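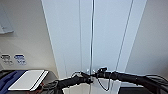
Demonstration robot in the staff kitchen area, Temodthorpe.

Kodico, progress report to the Preneo fund
Date of report: Dec 25, 2018

1. Demonstration day

In the last report we promised to show the robot to people from outside the project. We held this demonstration in Temodthorpe, on the floor where our offices are. The fund asked us to use a normal room and not a laboratory. We chose the break area, where there is a kitchen counter, a table with chairs and a large blue sofa. 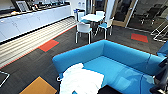

During the day we received 154 visitors. They came in small groups, and each group could stay for one full task and then ask questions. Many of them wanted to know how the robot behaves with soft things, so we gave most of the time to the cloth task. The robot must take a white cloth with the gripper and lift it at the sofa. We did 237 attempts in total, including the attempts of the evening before, and 225 of them were finished without help from the operator. The other attempts were stopped by hand, mostly when the gripper closed beside the cloth.

Before each group we checked the gripper, the cable and the screws of the bracket. This check was proposed by Ertürk, our supplier for mechanical parts, and we will keep it in the normal procedure.

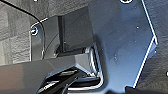

2. Questions from visitors

The most frequent question was about speed. Visitors found the arm slow, and we agree with them. For the demonstration we kept the low speed setting from June. Several visitors also asked if the arm can work near people who are sitting. At this moment we do not permit it. 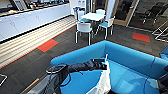

We have written down all the questions and will send the list together with the cost table. For the next period we ask the fund to approve 2 changes in the plan: one more week of tests with cloth of different sizes, and a second set of fingers for the gripper. The total budget stays the same. The cost of the fingers can be paid from the travel line, where we spent less than planned.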